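How to stack bowls on a small riser shelf (if you must have one)

I was not keen on riser shelves. The claim is always that they double your space, and they plainly don't. You get a second surface, a smaller one, with a dim strip underneath that fills up with lids. Still, Nazareno Gentile has been on at me since July to try one for bowls, and for bowls I'll admit it has some use.

Step 1: Sort out where it stands

Put it at the back. Every shop display puts the shelf in the middle, where you'd be reaching round it all day. On a worktop 700 mm deep you can give up the back strip without missing it.

Then look at the shadow. Any wooden edge above a pale surface throws a dark band along its length, and small things left in it get forgotten. I keep that strip for flat things I rarely want. If your surface is light green you'll see exactly where the band falls.

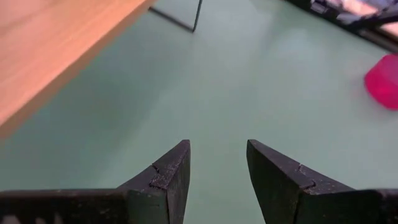 Step 2: Stack by size, whatever the colour

You'll read that bowls should be grouped by colour. I can't see why. Nest them so each one sits properly inside the next, and if the stack rocks when you tap it, take it apart and try another order. The bowl you use most goes on top, even if it spoils the look.

I stop at 4 in a stack. The Votberg leaflet allows more, but whoever wrote it wasn't lifting the bottom one out before breakfast.

Step 3: Leave the odd one out

A smaller bowl doesn't have to join the pile. Give it the other end of the shelf, where you can pick it up with one hand. Yes, this wastes space. So does a stack you have to dismantle.

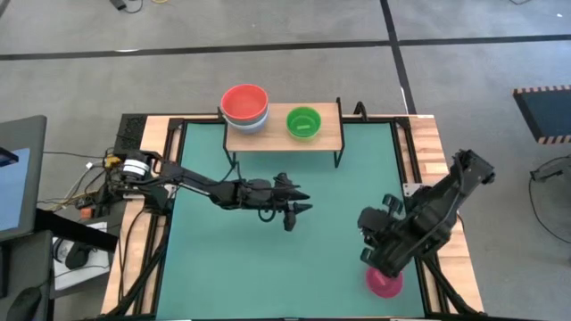

Stack on the left with the red bowl uppermost, green bowl by itself on the right.

Step 4: Check the legs

Thin legs will mark a soft mat if the load is heavy. Lift the shelf after a week and look for dents. Felt pads are often recommended, though mine slid about and I took them off again.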